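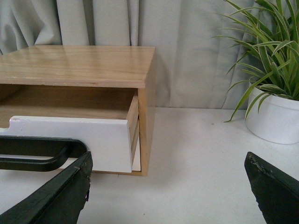

## Tue 21 July

Up before the bell again. Cold on the dock, mist still sitting on the lake, and the first canoe group wanted to go out at once. Made them wait for it to lift. They grumbled, then ate second breakfasts.

Yvette Cloutier did the swim tests for the new cabin. All but two of the girls passed to the deep water. The two will try again Friday, and I've put them in with the shallow group until then. One cried and was fine by lunch.

Spent the rest of the morning on the history pages for the anniversary booklet. What I have so far: the Kowalchuk family sold the point to the camp, 8 acres with the farmhouse on it, and the price in the ledger is 2,000 dollars. The next page has 200 for lumber and 300 for a well. After that the handwriting changes and I can't make out a thing for half a season. The first campers slept in tents on the flat ground by what is now the archery range. Cabins came later, Plalen first and then Vollel, both named by the girls who slept in them. I would like to know what the names meant. Bảo Hầu thinks Vollel was somebody's horse.
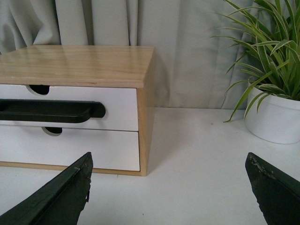 He also thinks the booklet should have a proper map, and I agree, but he'll have to draw it. The old one puts the dining hall on the wrong side of the creek.

Afternoon was the long hike for the seniors. They went up to Ullomow lookout and came back by the logging road, late, with sore feet and very pleased with themselves. Supper was held for them. Chili and cornbread. The cook wasn't happy about it and said so.

Rained for a bit after supper, so campfire moved to the hall. Songs, the skit from the junior cabin (too long), then the closing song with the lights down. I still don't know who wrote that one. The oldest songbook has it without a name.

To do: write to the Kowalchuk granddaughter and ask about photos. Order more paddles. Ask Yvette if she can stay on for the closing weekend in October, and whether her sister still wants the kitchen job.

Bed at ten. Loons going on the far side.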